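Open Day at the Clultov Automation Workshop

Posted November 17, 2022

In October I had the pleasure of attending the open day at the Clultov automation workshop, at the invitation of Marisol Bermúdez, who manages its visitor program. Readers of this blog will know that I have followed the company's training courses for several years. This was my first opportunity to see the workshop floor itself.

Registration opened in the front hall, where guests received a badge, a printed floor plan and a pair of safety glasses. According to the welcome address, 415 people had signed up. The groups were kept small, and each was assigned a guide for the full tour. Ours was Akash Garg, an applications engineer whose explanations were clear and patient throughout.

The first stop was the Stusetti line, a packaging cell used for course work. Mr. Garg ran the cell at reduced speed and then at full speed, and he invited guests to stand at the light curtain and see how the cell responded. Several parents in our group had brought teenagers, and the questions from the younger guests were among the best of the afternoon. One asked how the cell is restarted after a stop. Mr. Garg took us through the entire reset procedure, including the part that requires a supervisor's key.

A short talk followed in the seminar room on the history of the workshop and its partnership with Fröhlich, which provides tooling for the apprentices. The slides were difficult to read from the back row, and I would respectfully suggest a larger screen next year. Coffee was served afterward.

The bin picking station was the stop I had most wanted to see. Picking parts from a bin is a simple task for a person and a demanding one for a machine, as the parts may lie at any angle and may cover one another. Mr. Garg explained that the order of picking matters a great deal: a part that rests on top of others should normally be taken first, and a part close to a wall may leave little room for the fingers. He also spoke about shiny metal surfaces, which can confuse a vision system, and about the value of testing with plain, inexpensive parts before moving on to a customer's own. 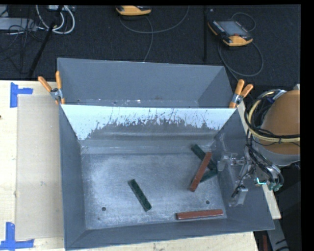
Bin picking station, with green and red bars in the front section of the bin and the gripper at the right-hand wall.

Guests were welcome to ask questions at the station, and our group stayed well past its allotted time. I asked whether the divider in such a bin is usually permanent. Mr. Garg replied that it depends on the job, and that clamps are a practical choice while a layout is still being decided.

The tour ended at the Vendon desk, where information on the evening courses was available. The introductory course runs for 5 weeks, with 2 sessions per week, and places may be reserved through the workshop office. I have put my name down for the next one.

My thanks go to Ms. Bermúdez and Mr. Garg for their time and hospitality.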